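Laundry Table, Small Items
README, last touched in June

What's in here

Socks, mostly. We set out to cover household laundry in general and ended up with a folder that is heavily about socks, so the title was changed to something vaguer. Maintained by Edivaldo Bastos. Complaints about the naming scheme should also go to him, and he will agree with you.

The activity is sorting and putting away small dark and gray items at a table, using a basket. Sessions were done in the Erbridge room and are filed under Vistine, the name of the parent project. Anything labeled Kamex is from an older round with different tables and should be left alone until someone fixes its index.

The table

Light wood grain, pale enough that a gray sock shows up nicely and a cream one would vanish. We don't have cream ones in this set. The surface picks up glare, and in the close views a band of it can wash out some of the grain. If you're tuning anything on color, check a few of those before you trust your white balance.

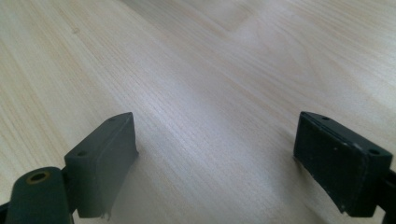
Close view, bare wood between the fingers. Note the sheen.

Close views with no laundry in them are kept on purpose. They're tagged "bare" in the notes column. Please don't file them as missing socks. We have enough of those at home.

The laundry

Gray socks are soft knit and go limp in whatever shape they land in. Labels record the item and where it is, with three allowed places: on the table, in the basket, or over the rim. The third was added after a long argument over whether a sock hanging on the side counts as put away. (It does not. My mother was consulted.)

Dark items are labeled "dark fabric" unless the garment is plain to see. A bunched-up black thing in a basket could be nearly anything, and guessing made the labels worse.
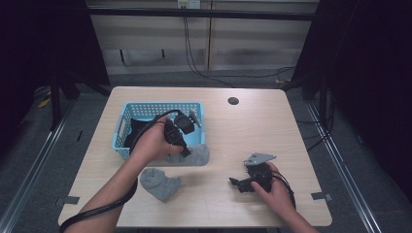

Blue basket, one sock over the rim, one on the table.

Known problems

Left and right socks are not distinguished. Neither are pairs. The Lykkegaard export drops the "over the rim" label and calls everything "in," so use the plain text file.

Roughly 10 notes have "sock" spelled "sick." They are still in there.

Changes

v2: rim label added, "bare" tag added, title made vaguer.
v1: socks.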